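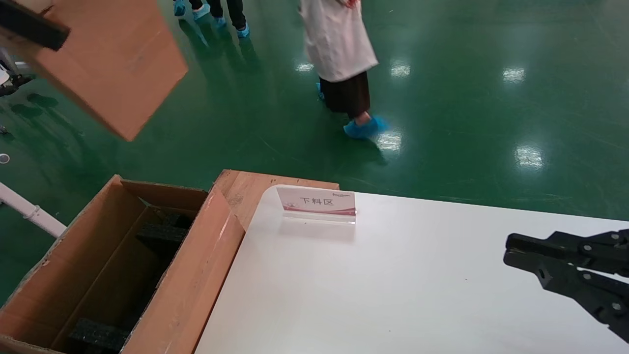

Voltei a ler a proposta da Masik para o chão do pavilhão e continuo sem perceber como é que se chegou à resina brilhante como escolha óbvia. O argumento repetido nesta lista é que fica bonito e que «dá mais luz». Dar mais luz, num sítio com luminárias no teto e um epóxi verde-escuro brilhante, quer dizer isto: manchas brancas espalhadas pelo chão, ao pé de quem lá estiver. Para uma entrada de clínica talvez sirva. Para quem passa o dia a olhar para baixo à procura de parafusos, tenho as minhas dúvidas.

Respondo por partes à mensagem de ontem à noite.

> A resina é a única solução que aguenta carga e não faz pó. O betão
> afagado vai continuar a largar pó para sempre, por mais que se varra.

Vai largar pó se ficar como está. Ninguém propôs deixá-lo como está. Um endurecedor de superfície à base de silicato trata exatamente desse problema, custa uma fração e não forma película, portanto não há nada para descascar. Foi o que se pôs na nave do lado da Clevalska e o chão lá continua feio e inteiro. Pergunto-me se alguém pediu orçamento para isso ou se só se pediu a quem vende resina.

> O fabricante dá garantia, por isso o risco é baixo.

Li a garantia. São 6 páginas e as exclusões ocupam mais de metade. Ficam de fora a humidade ascendente, os danos por arrastamento, a fissuração do suporte e «qualquer uso diverso do previsto», sem que o uso previsto venha descrito em lado nenhum. A humidade ascendente é o modo clássico de estes revestimentos falharem em lajes antigas assentes no terreno, sem barreira por baixo. A nossa laje é antiga, está assente no terreno e até hoje não vi ninguém garantir que tenha barreira. Uma garantia que exclui a avaria mais provável vale o papel em que está impressa, e no nosso caso veio em PDF.

> Já se fez o teste da humidade e passou.

Qual teste? Se foi o do plástico colado ao chão de um dia para o outro, no fim de um verão seco, passava em qualquer lado. Gostava de ver uma medição com sonda no interior da laje, em 3 pontos pelo menos, e um deles junto à parede norte, onde a tinta já levanta. E gostava de a ver feita depois das primeiras chuvas, em outubro ou mais tarde. Se der bem, calo-me quanto a este ponto.

> São só 516 metros quadrados, em dois fins de semana está feito.

Os 516 são a área da planta. Falta o rodapé em meia-cana, faltam os degraus do cais e falta a sala das tintas, que na planta aparece como «arrumos» e que, se bem me lembro, nem foi incluída. Quanto aos dois fins de semana, a ficha técnica pede preparação mecânica, primário, duas demãos e cura antes de passarem empilhadores. A preparação mecânica é granalhagem ou fresagem, com tudo fora do pavilhão. Onde se põe o torno? E as prateleiras da Wivside, que estão chumbadas ao chão? O orçamento diz «área livre e desimpedida, a cargo do cliente» e essa linha, sozinha, dá mais trabalho do que a resina toda.

Há também a questão do escorregamento, que foi despachada com um «leva areia». Leva areia se a pedirmos, e no orçamento não está. Com areia fica mais seguro e muito mais difícil de limpar, e lá se vai o brilho que tanto entusiasmou as pessoas. São escolhas que se fazem antes de assinar. Quem já andou num chão liso com um pingo de óleo sabe do que estou a falar.

> As marcações de zonas ficam integradas, sem fitas a descolar.

Esta foi a parte que mais me fez franzir o sobrolho. Pagar para pintar zonas definitivas num espaço em que mudámos a disposição das bancadas três vezes desde a entrada? A fita descola, é verdade. Também se tira e se põe noutro sítio em dez minutos, e uma placa em cima da mesa nem isso demora.

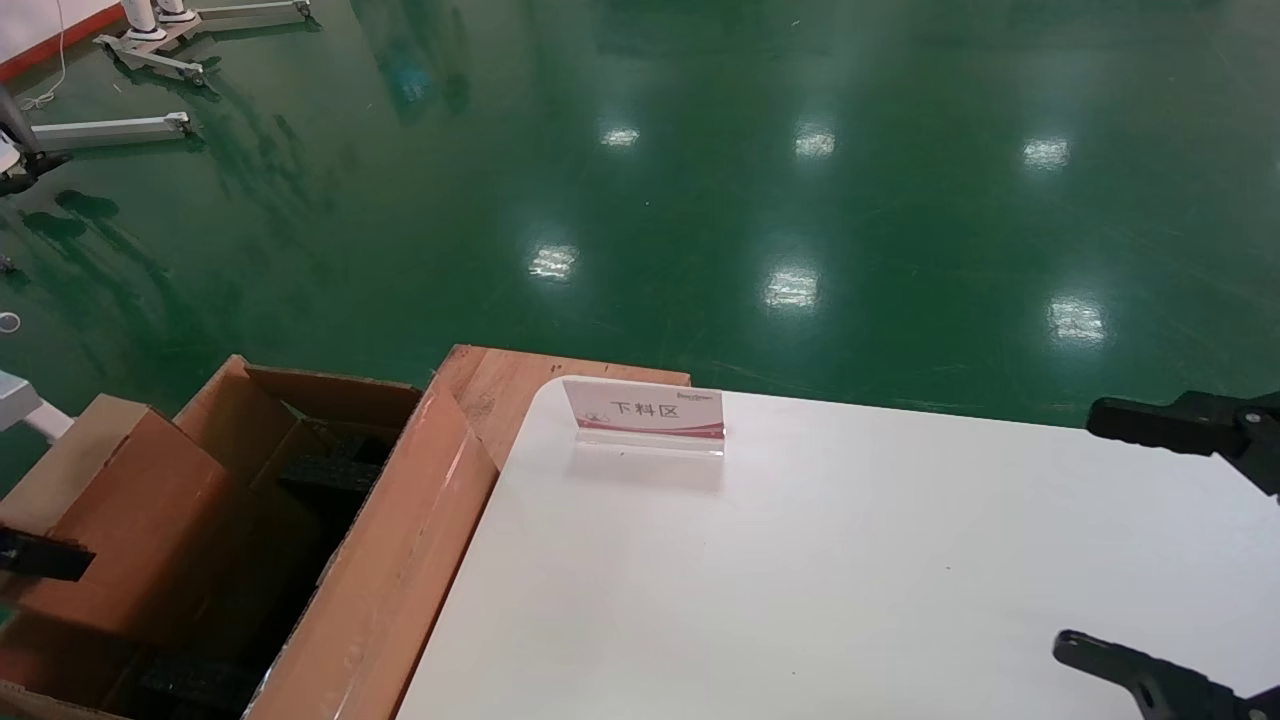
Placa de mesa em acrílico: 下料区, zona de descarga.

O mesmo vale para as setas e para os corredores. Antes de os tornar permanentes, proponho que se viva com eles em fita durante uma temporada e se veja quem os respeita. Aposto que o corredor do lado do compressor não chega ao Natal.

Falta falar do preço. A proposta da Dervishi, que andou por aqui na primavera e foi posta de lado por ser «menos completa», previa tratar só a zona de circulação e reparar as juntas. Não me lembro de ter visto as duas comparadas linha a linha. Vi uma folha em que uma aparecia a verde e a outra a vermelho, feita por quem já preferia a verde. E 70 por cento de adiantamento, antes de entrar uma máquina no pavilhão, parece-me um pedido de quem não conta voltar — posso estar a ser injusto, mas nunca assinei nada assim e não tenciono começar.

O que peço, em concreto: a medição da humidade feita por alguém que não venda revestimentos; um orçamento para o endurecedor; a proposta da Masik revista, com a meia-cana, os degraus, a sala das tintas e o acabamento antiderrapante discriminados; e uma amostra aplicada num canto, à nossa escolha, que fique lá um inverno inteiro com rodas por cima.

Se depois disto a resina ainda ganhar, voto nela. Até lá o meu voto é contra, e agradecia que não fosse contado como abstenção, como aconteceu com o portão.

Uma nota à parte: o anexo da última mensagem chegou-me corrompido. Se alguém conseguiu abrir a planta com as cotas, reenvie para a lista, por favor, de preferência sem ser dentro de um ficheiro comprimido.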